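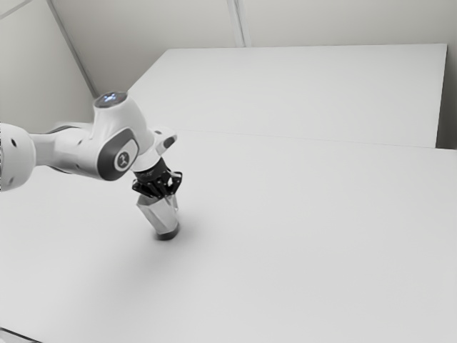
Small faceted piece, silvery grey, on a pale work surface.

Tumbling aluminium offcuts: media size and corner radius

swansong_lathe
Posts: 199
I have a batch of small faceted aluminium pieces, 6061, sawn and then milled on all faces. Largest dimension is 14 mm. I want the edges broken to a radius you can feel with a fingernail but the flats left flat. Current setup is a Kinside vibratory bowl with angle-cut ceramic triangles, plain water and a squirt of dish soap. After four hours the edges are fine but the flats have gone slightly domed near the corners and the colour is a dull, dark grey. Looking for a media recommendation before I run the next lot.

Pladham_Pete
Moderator
Two separate problems. The dark colour is smut from the soap and fines staying in the bowl. Run flow-through, not a standing bath, and use a proper neutral-pH compound. The doming is ceramic being too aggressive for 6061. Go to plastic media, cone or tristar, and expect the cycle to double.

wymak
Agree on the compound. Disagree on the plastic. Ceramic is acceptable if the media is small enough and the amplitude is turned down. What is your weight setting? Most people leave it where the factory put it, and the factory sets it for steel.

swansong_lathe
Top weight is at 40 degrees lead. I haven't touched the bottom weight. Media is 10 mm.

wymak
10 mm media against a 14 mm part is your doming. The part and the media are close to the same mass, so every contact is an impact. Drop to 4 mm and leave everything else alone for one run so you know what changed.

Pladham_Pete
Moderator
4 mm ceramic in aluminium still cuts faster on the corners than the flats. All media does, but plastic has a lower density and the difference is smaller. I ran 165 brackets through both last August and measured flatness on a surface plate. The plastic lot was better. I don't have the sheet to hand.

wymak
Without the sheet it's an opinion. What grade of plastic, and were the brackets the same thickness in both lots?

Pladham_Pete
Moderator
Medium-cut, polyester-bonded. Same thickness, same bar stock, deburred by hand on one edge first. I'll look for the numbers.

jhj_finishing
Has anyone asked about the fill ratio? For non-ferrous parts where the flats matter I would not go below six to one media to parts by volume. If parts touch parts, you get nicks on the faces that look like media marks. Check under a loupe. Media marks are random and shallow. Part-on-part marks are short, straight and usually near a corner.

swansong_lathe
Ratio was closer to three to one. I have just looked under the loupe and there are short straight marks. So at least some of this is me overloading the bowl.

dumi_z
Late comment on colour. If you want them bright after the cut, rinse straight away and dry in corn cob. Leaving them wet in a bucket overnight will stain them no matter what compound you ran. I used the Maddocks cob, 400 grade, and it lodges in blind holes, but your parts sound solid so it won't matter.

swansong_lathe
No holes. They did sit in the bucket overnight.

jhj_finishing
That would do it.

swansong_lathe
Second run finished at 3:40 this afternoon. 4 mm ceramic, six to one, neutral compound, flow-through, amplitude unchanged. Edges took five and a half hours. Flats are better, and a straightedge shows light only in the last millimetre before the corner. Colour is an even light grey. No straight marks that I can find.

wymak
Good result. Now reduce the lead angle and see if that last millimetre comes in.

Pladham_Pete
Moderator
You changed four things at once, so it says nothing about ceramic against plastic. I'd still run one lot in plastic for comparison. Found half of my sheet, by the way, the wrong half.

swansong_lathe
Fair. I'll order a small bag of the plastic cones and split the next batch between the two. Will post flatness for both when they're done.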